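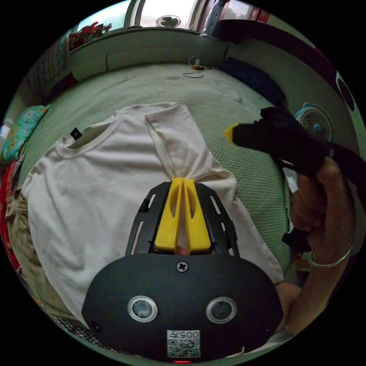
Lomora Field Team – Home Tasks Group

The first thing our longest-serving collector wants people to know is that she wasn't hurt. The second is that she still folds shirts the same way she did before, pinch, lift and over, and she would rather talk about that than about what happened in June. But she agreed to sit down with us, with a big mug of tea, and go through the whole business from the start.

She works with two hand-held grippers, one in each hand, on ordinary household jobs. T-shirts are most of it. "People think a T-shirt is easy," she says. "Well, you try it with two yellow fingers on each side and no feeling in the tips! You have to look at the cloth the whole time, because your hands won't tell you a thing."

The fault was in a different pair from the ones she uses now. That set had come back from Driltine with new finger drives, and she had been on it since a little after nine in the morning. By shirt number four she noticed that the left one was slow to let go. She would ease off the trigger and the fingers would stay shut for a beat, then open with a jump.

"I thought it was me," she says. "You get tired and your grip gets funny, and I'd been at it a good while. So I shook out my hand and kept going, and I shouldn't have. That's the part I'd do over."

A few folds later the left gripper closed on a sleeve and stayed closed. She let go of the trigger completely and nothing changed. Then she did what I suspect most of us would have done, which was to put the other gripper down and reach in with her bare fingers to work the cloth loose. The drive let go, and then it snapped shut again, this time with the edge of her fingertip in the way.

"It was a pinch, like a clothespin, a strong one. I said a word I won't repeat – and then I pulled the plug on the whole thing and went and sat down in the kitchen." There was a red mark that was gone by supper. The sleeve came off worse, with a small tear along the seam, and she mended it herself that evening although we told her she didn't have to.

When the bench people at Mrema opened the housing they found that the trigger sensor was sending a stuck reading. The control board took it to mean that somebody was still squeezing, so it kept on squeezing too. Then the reading would drop out and come back, and the fingers went along with it. The board had written 425 of these dropouts to its log during that one morning, and no warning light was set up to come on for any of them. She finds this more annoying than the pinch. "It knew! It was writing it all down, and it never said a word to me."

Two changes have come out of it so far. The control software, which we get from Zoretti, now opens the fingers and holds them open if the trigger reading goes missing, and it won't close them again until the gripper has been switched off and on. The other change is a plain house rule that she wrote herself, and it's taped inside the lid of every kit: if the fingers are late twice, stop, switch off, and call it in. No hands near the tips while the power is on, even for a shirt you like.

I asked whether she had been nervous going back to it. She thought about that for some time and topped up the tea.

"The first day, yes. I held them way out in front of me like a pair of crabs. Then you get into the rhythm of it again, collar up here, sleeve over there, and you forget to be scared. I try to stay a little bit scared now, though. I listen for the release. If it sounds late, I stop, and I don't care if I'm in the middle of a sleeve."

She has asked for one more thing, a buzzer in the handle that goes off when the log starts filling up. Mrema has a test pair on the bench with it fitted, and she'll be the first to try them.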